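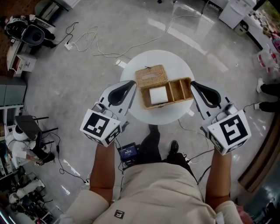 ok so I have been trying to learn Braltska for almost a year now and I have thoughts. (if you haven't run into it, it's a card game, two decks, lots of yelling) long thread, get a snack

1/ My uncle's friend Kwok-wai Hsueh taught me at a family thing in November. He played me for three hours and I lost every single hand. Then he said "good, you're ready to start" and went to get more soup

2/ The rulebook is 42 pages and I've read it twice. The scoring chapter still makes no sense to me. You play to 600, unless somebody calls a Ritchie, and then it's 1000, and you can call one whenever you want?? even when you're losing??

3/ My highest score ever is 3096, in the long version, which took an entire rainy Saturday's worth of coffee. I wrote the score down and sent it to everyone I know. Two people wrote back, and one of them was my dentist

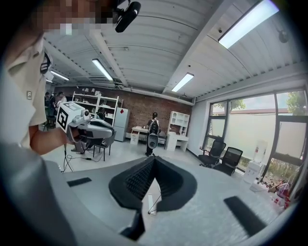 4/ Let's talk partners, because a good partner is everything in this game. You can't talk about your cards at all, so you end up staring at the other person's hands and sleeves for clues. My group now plays in team shirts, and I want letter patches on the sleeves next, like that little white F. I'd take an L for Lultevon, our team name (don't ask, we picked it at 1 am)

5/ Beginner tip: stop hoarding your low clubs! I did this for months. I thought I was being so clever! Throw them early and keep one high heart back for the last trick

6/ Second tip, sort your hand by suit and then leave it alone. Kwok-wai could read me every time I moved a card to the left

7/ We're playing again tonight and I'm bringing the lemon bars. If anybody has a scoring chart that fits on one page, please send it my way, I will love you forever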